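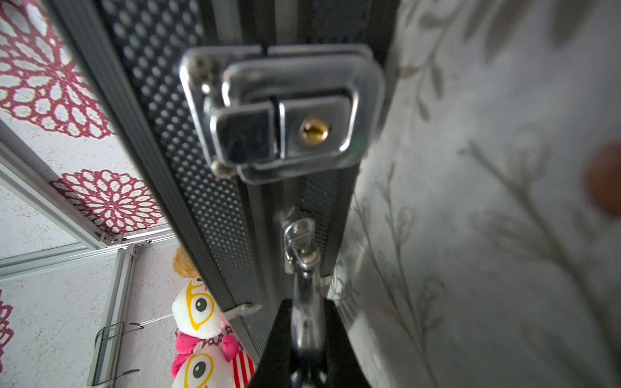 Photo: Musa Aliyu

Re: Black case, key stuck?

Stella Ogola wrote:
> Is the key meant to stay in the lower lock? Mine drops out of the top one.

Stella, leave it in. Mine has lived in the lower lock since September, under the supervision of the plush toys. The chrome latch above takes the same key, in theory. I have tried it 13 times and won twice.

Separate matter, the black hinge on the gray panel by the red flower wallpaper:

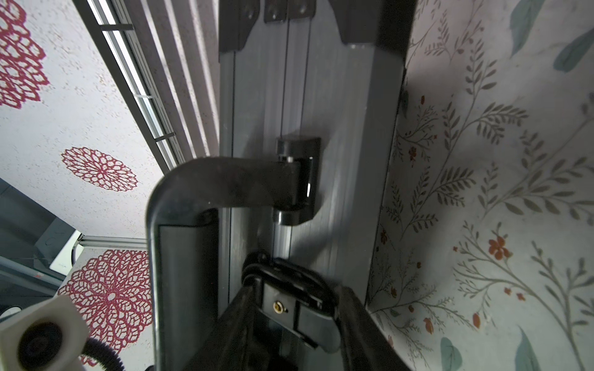 By Adaeze Okafor

Dretitz wants 841 for a new bent arm. I can live with a squeak.

Adaeze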